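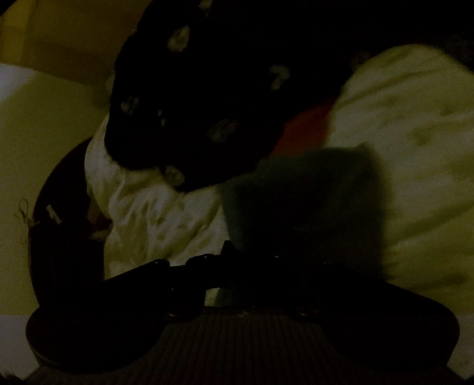 Gunhild opina que escribir el diario en la segunda semana de un idioma nuevo es perder el tiempo, que lo único que sirve es leer en voz alta hasta que la lengua se canse. Me lo dijo por teléfono y luego lo repitió por escrito, por si no había quedado claro. Le contesté que el diario lo llevo en español y que el eslovaco va aparte, en el cuaderno de tapas grises.

18/11/2023

He dormido mal. La calefacción de la casa hace un ruido seco cada vez que arranca y todavía no me acostumbro. Me he levantado antes de que clareara, he puesto café y he repasado los casos mientras se hacía. El locativo lo tengo más o menos. El genitivo plural no lo tengo de ninguna manera. Ayer escribí una lista de palabras femeninas y fallé casi todas las que pierden la vocal final y meten otra en medio.

La clase con Štefánia Paulík ha durado más de lo previsto. Hemos empezado por la lectura, un texto sobre un hombre que compra un tren de juguete para su nieto y se equivoca de escala. Entendí el argumento a la primera y las frases a la tercera. Ella corrige poco mientras leo. Espera al final y entonces vuelve al principio, palabra por palabra, con el lápiz puesto debajo. Me ha marcado la ľ, que sigo pronunciando como una elle de mi pueblo, y las vocales largas, que acorto todas. Dice que un eslovaco me entendería, pero que pensaría que tengo prisa.

Después hemos hecho los verbos de movimiento. Ir a pie, ir en vehículo, ir una vez, ir de costumbre. He rellenado dos hojas y me he llevado otra para casa.

A mediodía, sopa de lentejas de anteayer. Pan del día anterior, tostado. He contestado el correo de Ginico, que quiere la traducción del catálogo antes de que acabe enero y no después, como habíamos hablado. Son 2698 palabras nuevas más la revisión de lo antiguo. He dicho que sí, porque la tarifa es correcta y porque en enero no tengo otra cosa firmada. Lo de Hinds sigue sin respuesta. Les mandé la factura en octubre y la volví a mandar la semana pasada. El lunes no, que siempre se pierde: la próxima vez llamo.
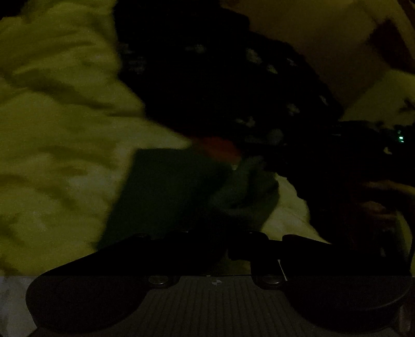 Con el catálogo dicho y apuntado, me he puesto con las tarjetas de vocabulario. Llevo 2127, contando las repetidas que aún no he quitado. Las hago a mano. Probé un programa y lo dejé a los tres días, me pasaba el rato cambiando el tipo de letra. En las tarjetas escribo la palabra por un lado y por el otro una frase entera en la que salga, nunca la traducción suelta. Es más lento. A cambio, cuando la palabra me viene a la cabeza, viene con la preposición puesta.

Hoy he añadido las del texto del tren: escala, vía, escaparate, nieto, devolver. También «reclamación», que me vendrá bien para Hinds aunque les escriba en inglés.

Por la tarde he salido hasta la papelería. Quería otro cuaderno igual al gris y no les quedaba. Me he traído uno más estrecho, con el papel algo amarillento, que servirá para los dictados. He pedido las cosas en eslovaco y la dependienta me ha contestado en eslovaco, sin cambiar al inglés. He dicho mal el número de hojas y lo ha entendido igual. A la vuelta lloviznaba.

He vuelto a llamar a Gunhild. Ha estado leyendo una novela danesa de las gordas y dice que la va a abandonar en la página que sea si no pasa algo pronto. Me ha preguntado cuándo voy a verla. Le he dicho que después del catálogo. Ha vuelto con lo de leer en voz alta y al final le he hecho caso: al colgar he leído el texto entero cinco veces, de pie en la cocina. En la última he alargado bien casi todas las vocales. La ľ sigue igual.

Cena: huevos y lo que quedaba de la sopa. Falta comprar aceite, pilas y sobres.

Para mañana: la hoja de verbos, las femeninas en genitivo plural otra vez desde el principio y preparar el plazo de entrega por escrito para Ginico, con fechas. Štefánia quiere además media página sobre mi casa de infancia. He empezado por la cocina y me he parado en la palabra «fregadero», que no sé decir.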